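Papers > Household Textiles > Working Papers > Section 4

Contents Authors Download Cite Search

4. What a fold does before it's a fold

4.1 The middle of the job

I'll admit that when I started on this project I thought the interesting part of folding was the stack at the end. Everybody takes pictures of the stack! Our Brundon sessions ran through most of May, and I went in with a nice tidy coding sheet that had a box for "square," a box for "nearly square," and a box for "other." By lunchtime "other" was winning by a mile.

What filled up that third box was the middle of the job, the part between picking a cloth up and having something you'd be willing to put on a shelf. We ended up with 439 diary entries from the Hirkach households, and the middle hardly gets a mention in any of them. People write "did the towels" or "folded the green things, put away." They'll happily give you a paragraph on whose turn it was, or on how a tablecloth should be stored, and then skip straight over the bit where their hands were busy. I don't blame them (try describing how you tie your shoes). But it left us with a hole in the data just where I wanted to look.

So I went back and sorted our pictures by how bright the room was, which sounds like a silly way to do it. Light matters a lot here, though. Plain cloth without a pattern tells you where it's bent mostly through shading, and a strong glare off to one side can wash that out or make it sing. Figure 1 has the kind of glare I mean, in the upper left, nearly white and a little blue.
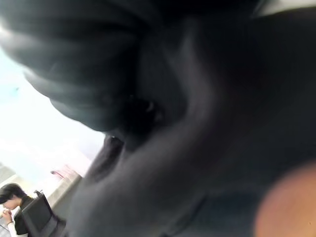 Kerstin Granström wrote back on an early draft that I was making far too much of light. In her view people who fold every day barely look at the cloth, they feel for the edge, and any account built on shading is an account of what the researcher sees and leaves the folder out of it. She also wanted to know why I'd dropped the Lunde interviews, where people talk about feel all the time.

Fair enough, and I've put the Lunde interviews back in (see 4.3). I still think both things can be true. Feel gets you to the edge. Once you've got hold of it, a good many of our folders glanced down to check where the rest of the cloth had gone, and the shading is what they had to go on. Bendik Aasen and I went around and around on whether a glance like that counts as a step. We settled on yes if it came with a pause, and no if the hands kept moving. It's a crude rule and I'd love a better one.

4.2 Ridges, creases, and the pinch

We needed some words, so these are ours. A crease is a line that would stay if you let go. A ridge is softer, a rolled bump of material that hasn't been pressed flat, and it may turn into a crease or slide off somewhere else. A pinch is the gathered spot where the cloth is being held. In the 30 trials we coded in full, I kept wanting to call ridges "mistakes," and I had to stop doing that. A ridge is simply what doubled-over cloth looks like until someone runs a palm along it.

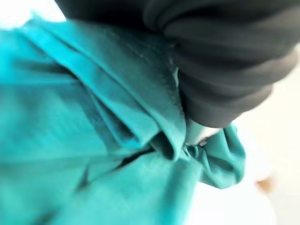
Diagonals gave us the most trouble in coding. The instruction cards (the Aklow set, printed on card stock, much nicer than our own) assume you bring one side over to meet the other and everything stays parallel. Cloth has its own ideas. Hold it at a single point and the slack tends to head off toward that point on a slant, so you get a ridge that matches nothing on the card. The teal piece in Figure 2 is a lovely case: the ridge comes down from the upper left and ends near the spot where the fabric is pinched together, lighter along its top and a darker blue-green underneath. Bendik had it down as a crease at first and I had it down as a ridge, and we went with ridge, going by that rounded, rolled shape. I wouldn't want to say from one picture what it became later.

There's a practical side to this for anyone coding similar material. Mark the pinch first, then follow the ridge out from it, and leave the edges of the cloth for last. We did it the other way for the first 300 pictures and had to redo the lot, which was not my favorite week. Edges smear when the cloth is moving and you'll waste a lot of time arguing over them. The pinch is usually easier to find.

One gap I haven't closed is thickness. We never weighed the cloths or wrote down what they were made of, so I can't tell you whether a heavier one makes a fatter ridge. I'd bet on it, but that's a bet.

Contact the authors | © Brundon Household Textiles Project | Back to top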